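The Second Life of the Shampoo Bottle

Refill shops promised to save us from our own recycling bins. They also gave us a great deal of carrying to do.

My bathroom used to have a shelf. It now has an inventory. There is hand soap in what was once a bottle of gin, conditioner in a jar that still smells of olives when the weather warms up, and something blue under the sink that I am fairly sure is laundry detergent, because the last person who washed a floor with it had to wash the floor four more times.

I blame Prikemton, where I moved three years ago for the cheap rent and the river. It is a town with one movie theater, two hardware stores and three places to buy shampoo by the ounce. On my first Saturday-type errand run, a woman ahead of me at the post office was mailing a package with one hand and holding an empty gallon jug in the other. I assumed she was out of gas. She was out of dish soap.

The oldest of the three shops is Macedo, which used to sell paint and still has the sign with the roller on it. Heidrun Frei bought the building after the paint business left, kept the counter and the shelving, and filled the back room with drums of soap. You bring in a container, weigh it empty, write the weight on a piece of tape, fill it from a tap, weigh it again, and pay for the difference. Veterans get through this in a minute. I have seen a grown man, a dentist, walk out in the middle of it.

"People come in wanting to be good," Frei told me. "Then they find out it involves subtraction."

She is tall and unhurried and wears a canvas apron with one enormous pocket. She grew up above her aunt's drugstore, where cough syrup came out of a big jar into a small one and the customer brought the small one back. She doesn't find any of this charming. To her it is how you sell a liquid, and the forty years in which we all bought a new pump with every helping of soap were a strange detour.

She has a point. Milk came this way, and beer, and kerosene, and in Drevilcombe, a few miles upriver, cider still does. The cider mill there charges a deposit on its jugs that hasn't been raised since my landlord was a boy. As a result, nobody returns them. They turn up as lamps, as doorstops, and, in one front yard I pass often, as the border of a flower bed.

Choosing your vessel

The trouble starts with the bottle. In theory anything with a lid will do. In practice every liquid has strong views about where it wants to live.
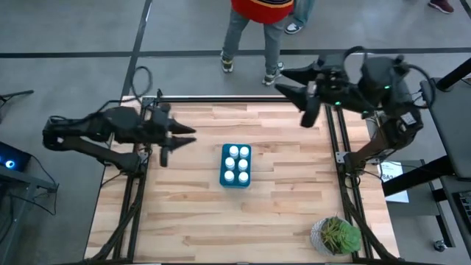 Six capped bottles in a rack, two by three.

Shampoo is forgiving. It will go into nearly anything and come out of nearly anything, given time. Dish soap wants a narrow neck or you will use a month's worth on one frying pan. Conditioner should never be put into a bottle you can't squeeze, which I learned standing in a cold shower with a glass cruet held upside down over my head, waiting. Laundry detergent is heavy, sly and attracted to car upholstery. Vinegar ruins cheap metal lids, and it does so quietly, over a period of weeks, so that you find out by picking the thing up.

Then there is the matter of looks. Go to any website devoted to tidy homes and you will find matching bottles on sale to people who already own bottles. This is the part of the refill life that makes Frei sigh. She sells a few plain ones near the register for customers who forget theirs, and she noticed early on that some customers forgot theirs every single time. One of them, she worked out, had bought enough to run a small pharmacy.

I can't be too superior about this. I own a set of matching bottles. I bought them in a good mood in March, with labels, and for one week my bathroom looked like the kind of hotel where they won't tell you the price of breakfast. Then the labels got wet. The set is now known in my house as the lottery.

If you want advice, and a feature like this is supposed to contain some, it comes down to using what you already have and writing on it with something that will survive steam. Grease pencil works on glass. Painter's tape works on plastic for longer than you would think. A paper luggage tag on a string works very well and makes your cabinet look like an evidence room.

The funnel question

Every household that takes this up will eventually argue about funnels. The case against them is that they have to be washed, and that washing soap off a funnel uses a surprising amount of water and patience. The case for them is the rest of your kitchen floor.

My own view changed on the night I tried to move a liter of Endurow, the all-purpose concentrate that Macedo sells from the drum nearest the door, into a 400-milliliter bottle. I would like to say that I misread the number. I had read it fine. I just kept pouring in a spirit of optimism, and it went across the counter, down the front of the drawers and into the one with the dish towels. The towels have never been cleaner. They squeaked for a month.

Endurow deserves a word of its own. It is sold as something you water down: 200 milliliters in a bucket for floors, much less for windows, and a drop on a sponge for whatever happened to the stovetop. It smells of pine and slightly of wet dog, and regulars at Macedo talk about it the way other people talk about a difficult uncle. A man in line told me that he had tried it on his boat, his teeth and his driveway, and would recommend it for the driveway.

The water-it-down part is where most of us go wrong. We have been trained by years of advertising to believe that more soap is more clean, and a concentrate punishes that belief right away. Frei keeps a laminated chart by the tap. She says the chart gets stolen a couple of times a year, and she considers that the best sign the town has given her.

What does help, and I resisted it for a long time, is setting everything out before you pour. Caps off and lined up in order. Old towel down. A tub beside you for the rinsed-out empties and another for whatever you have decided to give up on. My mother bottled plum syrup every summer on this principle, and I used to find it fussy. I now own a tub.

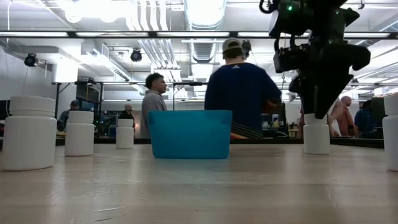 Does any of it matter?

Eventually somebody at a dinner party will ask you whether it makes a difference, usually while holding a glass of wine from a bottle that won't be refilled by anyone.

The short answer is: some. A bottle used again is a bottle that didn't have to be made. A bottle driven across the county in an otherwise empty car, to save a bottle, is harder to defend. Frei is blunt about this. She tells people from Drevilcombe to come once a season, bring everything, and fill a neighbor's jugs while they're at it. One family does precisely that, arriving in a pickup with what looks like the contents of a barn, and the rest of us have learned to go and get coffee until it's over.

Her own sums are kept in a ledger behind the counter, and she let me look. In her first year she sold 600 liters of dish soap. Last year it was a good deal more, though she went vague when I asked for the figure and began wiping down a tap. I think she suspects that if the number gets into print, someone will open a fourth shop.

There is money in it for the customer, but it takes a while to show up. The soap costs less by the ounce. Against that you must set the funnels, the tape, the towel, the matching bottles you swore you wouldn't buy, and the candle you picked up while waiting for the scale. By my own math I broke even in my second year and have been ahead ever since by the price of a decent sandwich.

Still, I keep going. There's a small pleasure in running out of something and knowing exactly where more of it comes from, down to the drum and the dent in the drum. I know which tap drips. I know to avoid the half hour after the elementary school lets out, when the children are allowed to work the hand pump and the line goes out the door.

Last week I took the gin bottle in again. The label has finally worn off, all but the part that says to enjoy it over ice. Frei weighed it, wrote on the tape, and asked me if I had rinsed it this time. I said I had. She held it up to the light for longer than I thought was necessary, and then pointed me to the sink.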